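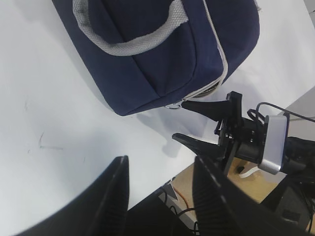

Multilingual Layout, Unit 4: Text Expansion and the Source File
Handout for participants, version of 1/19/26

In the last unit we spoke about fonts and character sets. Today we look at the length of the text. Please have your copy of the Fanex brochure with you, we will use pages from it in the exercise.

1. Why the length changes

A translated text almost never has the same length as its source. From English into German or Portuguese you should expect a text up to 30 percent longer. Into Chinese it becomes shorter, but the characters often need a bigger size and more space between the lines. Short texts change the most. A button with the word "Wellness" stays the same in many languages, but "Settings" can become double as long.

The designer of the source file usually sees only one language. If the text box is already full in English, every other language will have a problem, and the same problem must be solved again in each of them.

2. What to check before translation starts

Is the text live, or is it part of a graphic? Text inside a graphic must be typed again, and this costs hours which are often missing in the quote.
Are there manual line breaks in the middle of sentences? Translation software reads them as the end of a segment.
Are paragraph styles used everywhere? In the Plomesitz catalog we found 197 local overrides in 84 pages. All of them had to be removed by hand.
Are the text boxes linked in the correct order?
Does the font contain all the characters of the target languages?

3. When the text does not fit

Try the solutions in this order:
a) Make the text box larger, if the grid allows it.
b) Turn on hyphenation with the dictionary of the target language.
c) Reduce the tracking a little, the same for the whole paragraph.
d) Ask the translator for a shorter version.
e) Reduce the font size, but only with the agreement of the client.

Do not delete words yourself, also not when you speak the language well. The change must go back to the translator, otherwise the translation memory and the printed text will be different.

4. Exercise

Open the Vieira folder and choose one double page. Make all headings 30 percent longer with dummy text. Write down which boxes overflow and which solution from section 3 you would use. Bring your notes to the next unit, where we begin with right-to-left layouts.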